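1 June 2026
By Védís Hafstein

I finally got the old Buretti terminal home from Gornthorpe — 40 years old, heavier than my suitcase, and missing 3 keys.
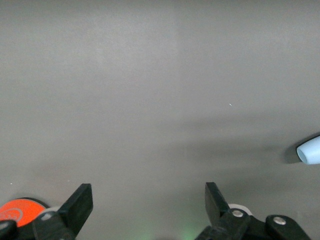

Gray, with a bit of blue at the side.

The seller had kept the service manual, bless her, and I read it on the train like a novel.
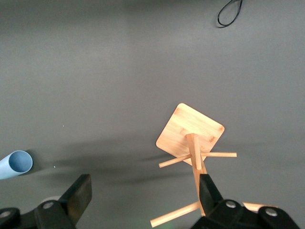 It wants a power supply that Cullen stopped making long ago, so I've been writing to everyone I know. 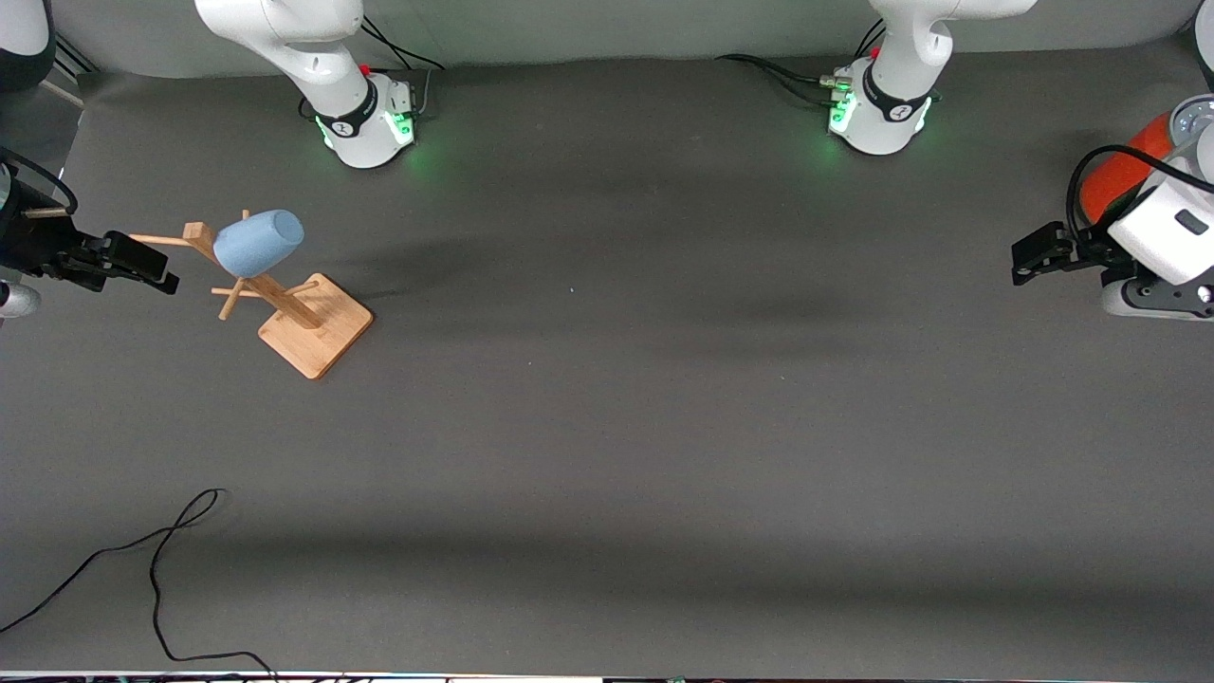

Védís Hafstein
Collector and weekend repairer

If you have one in a closet, please write!

3 comments · 70 shares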